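Residents of Drostton House are asked to change their bed linen every two weeks and to leave the bed made on the morning of a room inspection. The following guidance applies to all single and double rooms, including those in the Gatgate wing.

## Before making the bed

Remove all clothing, books and papers from the mattress. Strip the bed fully and place used linen in the bag supplied. Where the mattress stands against a wall, pull it forward by the width of a hand so that the far side can be reached. Wipe the wall behind it with a barely damp cloth. Marks that remain after wiping should be reported to the Housing Desk and must not be painted over or scrubbed with abrasive pads.

## Fitting the sheet

1. Lay the sheet across the mattress with the hems facing down.
2. Tuck in the far edge first, working from the head to the foot.
3. Smooth the fabric toward you with the flat of the hand. Shallow creases are acceptable.
4. Fold the corners at the foot, then tuck in the near side.
5. Push the mattress back into place.

Cotton sheets crease less if they are taken from the dryer promptly and folded while still warm. Residents who line dry should shake each sheet twice before hanging it. Irons may be borrowed from the desk for 20 minutes at a time.

## Sorting clothing

The made bed is a convenient surface for folding. Lay each garment face down, smooth the sleeves inward, and fold it to the width of the drawer. Crumpled T-shirts should be shaken out before folding. Cards and booklets should be returned to the shelf before the room is left.

Questions about linen sizes may be addressed to Jessie Tennant at the Housing Desk. Requests for a replacement mattress cover are handled by Rogério Xavier and should be made in writing before the end of November.
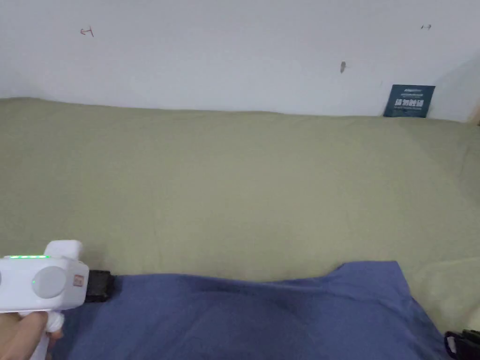 *Green sheet laid flat to the wall, with a blue cloth still to be folded.*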